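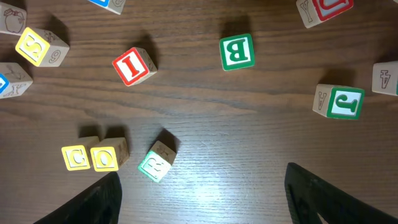 Alphabet blocks on the dark table, October. Coloured borders on some faces, brown print on the bare wood.

Second go at the blocks. Heidrun Eberhard wants a yes or no on whether we stock them for the Skovby playroom, and I am still leaning towards no, though less firmly than before lunch.

The supplier (Seklow) says the set is "clear and consistent from every side". I don't buy it. Each block has one sort of face with a coloured border and a big coloured letter on cream, and another sort that is plain wood with small brown printing. The bordered ones I can read from across the bench. The brown ones are another matter. There is a numeral on the side of the yellow S block that I take for a 6, and I wouldn't put money on it. The red I has brown marks on its side too, and they are faint. The Y on the side of one of the red-bordered blocks is fine, so it can be done.

The apple is the best of the pictures. Outline only, stem and leaf, no fuss, and a small child would get it at once. Heidrun thinks the outlines look cheap. I think they look like outlines.

Colours: red, yellow, green, blue borders. The leaflet claims the colours "support early sorting". Support how? There are red borders on the I block and on the Y block and I can't find any rule that puts those two together. If there is a scheme, Seklow should write it down. If there isn't, they should drop the line from the leaflet.

Table: the dark wood was Heidrun's idea and she was right, annoyingly. Pale blocks show up well on it. The shine does not help. The light pools on the grain, and the shadows off the blocks are long and nearly as dark as anything printed on them. I would like to see the brown faces again under the flat lamp before I blame the ink for everything.

Wear: Benavides sent a note saying their set had 200 tips out of the box and back with no loss of print. No word on what the box was lined with, or who was checking. I'd want to do our own, 2 sets, one on bare wood and one on the Brivard mat. Until then that figure stays out of the report.

Order reference for the sets is 3624, written here because I lost it last time.

To do
– flat lamp, brown faces only
– ask Seklow about the colour scheme, in writing
– get 5 people who haven't seen the blocks to read the numerals aloud, no prompting
– find the lid

Heidrun has read this far and says I am being hard on a box of blocks. Noted. She can do the lamp.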